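Metadata sprint

A metadata sprint is a short, intense get-together where people who look after research data sit down and fix the descriptions attached to it. I've been asked to write the entry for our wiki, and I've been to enough of these that I can't really do it in a neutral voice, so you get mine (sorry, Tahira!).

Background

Most datasets get described in a hurry, usually in the last week of a project when everybody is tired. Years later somebody downloads a file, finds a column called "temp2" and has no idea whether it means temperature or temporary. A sprint puts the people who made the file in the same room as the people who know the standards, and keeps them there until the column has a proper name, a unit and a definition.

The word was borrowed from software. Some groups say "curation party" or "cleanup days," and I've seen the Grunberg people call theirs a "data barn raising," which I love and will never manage to say with a straight face.

How it usually goes

Two days is the normal length. Before anyone travels, the hosts ask each team to send in a list of what they have, however messy. The first morning goes to sorting that list and arguing (nicely, mostly) about which vocabulary to use. After lunch people pair up, one person who knows the science and one who knows the schema, and they start working through records. 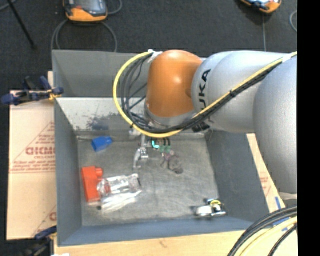
The pairing is the part I'd defend to anyone. On my own I'll spend an hour hunting for the right term for a soil sample, and the person next to me will just say it out loud! It works the other way too — the standards folks get to hear how a field really talks, and a few odd definitions get changed as a result.

The second day is for checking. Pairs swap records and try to understand a stranger's data using only what's written down. If you have to walk over and ask, the record goes back on the pile.

The Satville sprint

The one I know best was held in Satville and wrapped up on 1/30/20. Tahira Bugti ran it, with help from the Hwang library and a small team from Gremar. We started with 198 records and got 115 of them through the swap check, and the rest went home with their owners along with a page of notes each. Nearly 9 of every 10 problems were missing units, so please, write down your units.

We'd first planned it for December, but half the list hadn't come in by then and Tahira pushed it back. I grumbled at the time. She was right, and the extra weeks meant we had something to work on from the first morning.

Criticism

Some people feel sprints let projects off the hook, and I have some sympathy with that. If you know there's a cleanup coming, it's tempting to leave the boring fields blank. There's also the question of credit: two days of careful work on somebody else's records doesn't show up on anyone's list of publications. The Hwang library now adds the names of contributors to each record's history, and I'd like to see more places copy that.

See also: data dictionary, controlled vocabulary, persistent identifier, readme file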